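Topic: Straw mat over rattan mat on a bed - does the cover sheet stay put?

sterkine_77
Joined: December
Posts: 12

I have switched to a large woven mat on top of the bed and a finer rattan one hanging down the front side, with a pink sheet between the two. Mattress depth is 15 inches. The problem is the sheet. The mat slides on it and the sheet creeps toward the foot end by morning. I also fold all the loose fabric on the same bed, so every long piece I drag across it pulls the top mat out of line. 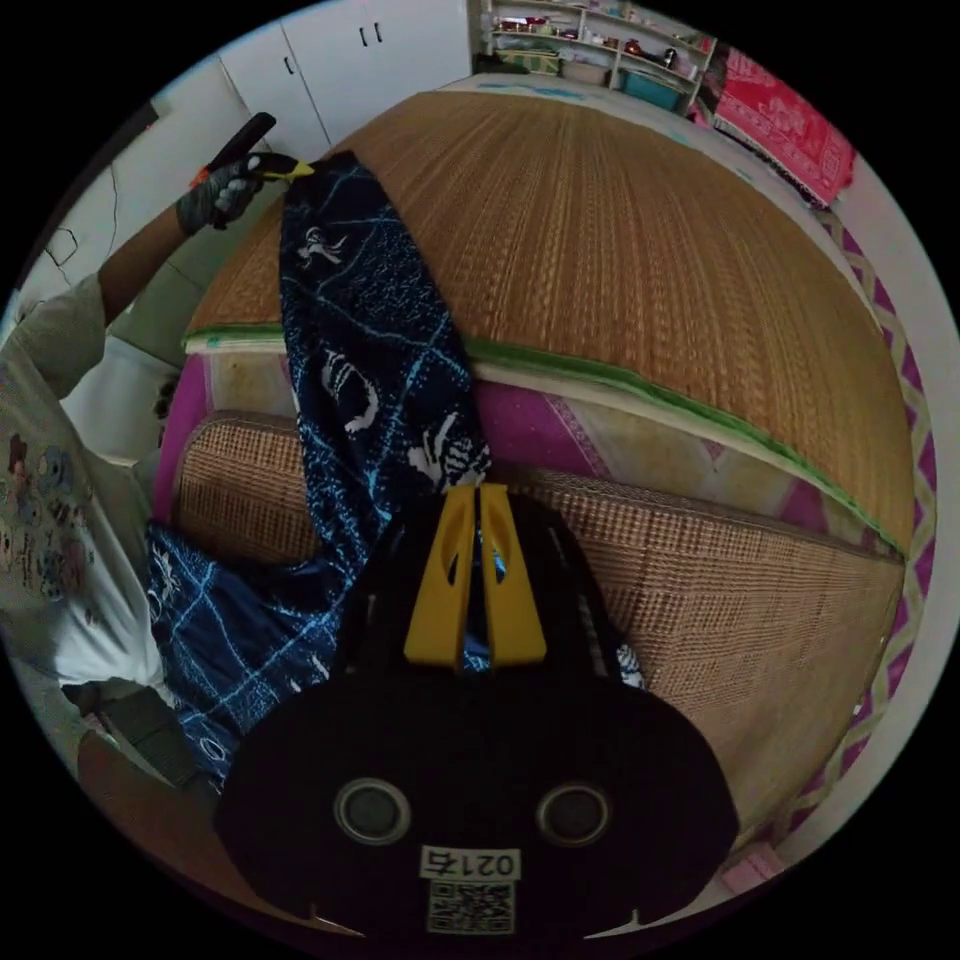 Folding the navy grid fabric, both mats in place.

Questions: does a cotton sheet hold better than a blend, and is the side mat doing anything useful?

rurico
Posts: 540

Weave matters more than fiber. A smooth percale lets straw slide, a brushed cotton does not. I would also check the green border strip on the front edge of yours. On my mat the border is stiffer than the weave and lifts the edge slightly, which makes the slip worse.

hermans_b
Posts: 8

Disagree on brushed cotton. It sheds, and the lint packs into the straw. I use a thin rubber mesh under the mat, cut 12 inches short of the edge on each side.

rurico

Mesh marks the straw in humid weather. Mine had a visible grid after one summer.

hermans_b

Depends on the mesh. The open kind from Namwood has left nothing on mine.

namdry

The side mat protects the mattress edge from knees and shoes, no more than that. Hung vertically it also carries its own weight on the top few rows of weave, and those go first. I would tack a cloth tape along the upper edge.

On folding: lift the band from the top end and lay it down in sections - dragging is what moves the mat.

sterkine_77

Lifting works for short lengths. I will try the mesh on one half of the bed and brushed cotton on the other, and post again when one of them fails.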